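How to Run a Laundry Folding Station With Hand-Held Grippers at an Open Day

Drenell Workshop Notes. Posted Thursday, September 15, 2022

These are the setup notes for the folding station at the Humutgate open day, revised after the spring run and written for whoever sets it up in November. The station lets visitors record folding motions with a pair of hand-held grippers. The recordings are converted to robot trajectories and played back on the Suksawat arm in the main hall. The notes cover the station only. Arm setup is in a separate document.

What you need

Two hand-held grippers, one for each hand, charged the night before.
A bed or a table at bed height, with access from at least one long side.
A cover that lies flat. Printed fabric is better than plain white. Tracking relies on surface features, and a plain sheet gives it very little to work with.
A supply of mixed clothes. Include knits, which hold a fold, and a few slippery items, which do not.
The recording laptop, with the Clistcombe logging tool installed and 73 GB of free disk space.
Floor tape.

1. Place the bed

Put the headboard against a wall and leave the working side open. Visitors will lean over the bed with both arms out, so keep the queue back from that side. Mark the standing position with floor tape. In the spring we skipped the tape, and people drifted toward the foot of the bed until the tracker lost its starting view.

Leave fixed objects in place all day. Posters, switches and headboards all serve as landmarks. If a landmark has to move, run the mapping pass again.

2. Set the light

Set the light to 900 lux at the surface of the bed and keep it there. Close the shades. Direct sun through a window puts a moving bright patch on the cover, and the auto exposure will chase it. Hard shadows under the grippers are a smaller problem, but two lamps from opposite sides will soften them.

3. Run the mapping pass

Start the logging tool and choose New Map. Pick up one gripper and sweep it slowly over the whole bed, then along the headboard and the wall. The pass takes 10 minutes if you don't rush. The tool reports the number of stable points when you stop. Anything above 2,000 is good enough. Below that, add texture to the area or slow the sweep down and repeat.

4. Check the grippers

Open and close each gripper fully. The linkage should move without sticking, and the fingertip pads should meet along their whole length when closed. A pad that meets at one corner only will drag a knit instead of holding it. Loosen the pad screw, square the pad, tighten it again.

Check that no cable can get between the arms as they close.

Run the width calibration for each gripper separately. Left and right files are not interchangeable, and the tool will not warn you if they are swapped.

5. Brief the visitor

Keep it under a minute. The instructions we use are:

Hold both grippers level and wait for the tone.
Take one item from the pile and bring it to the middle of the bed.
Pick up fabric at the edge or corner only.
Lift before you move. Dragging bunches up the cover.
When the item is folded, let go, raise both grippers clear and hold still until the second tone.

The last step is the one people forget. Without the pause, the software cannot find the end of the fold, and the recording has to be trimmed by hand.

Do not correct folding style. Visitors fold sweaters in halves, in thirds and in shapes that are hard to name, and the variety is useful. Stop a recording only if a gripper is dropped or a hand touches the fabric.

6. Save and replay

Press Save, enter the item type and mark the attempt as good, partial or failed. Keep the failed ones - they are used to test the failure detector. Show the visitor the replay before the next person steps up. If the path on the screen jumps, tracking was lost, usually during a fast turn of the wrist.

7. Reset

Return the item to the pile unfolded. Smooth the cover. If it has shifted by more than a hand's width, repeat step 3 before the next visitor.

Known problems

Fingertip pads lose grip as lint builds up. Wipe them with a damp cloth between groups.
Large items such as blankets block both tracking views at once. Leave them out of the pile.
Dark clothes on a dark cover are hard to label afterward. Use a light cover. 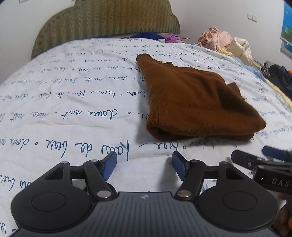
Folding station: rust-brown knit on the printed duvet, near gripper open.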